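Reference > Home Computing > Desktop Tower
By Marloes Baert, 22 May 2019

A desktop tower is the upright box that holds the working parts of a home computer. I grew up with one under my desk in Drernitthorpe — it doubled as a footrest! The name comes from the shape, though plenty of people (me included) have laid theirs flat for repairs. Older ones ran warm, so dust was always the big enemy, and I still clean mine every March.

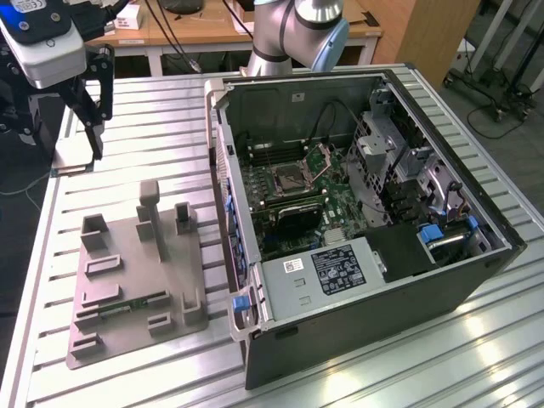
My friend Ritu Kanaujia keeps hers going with secondhand memory, and I'm all for it. Laptops took over most homes I know, but towers are still easier to open up and fix.

Contact | © Divton Reference | Back to top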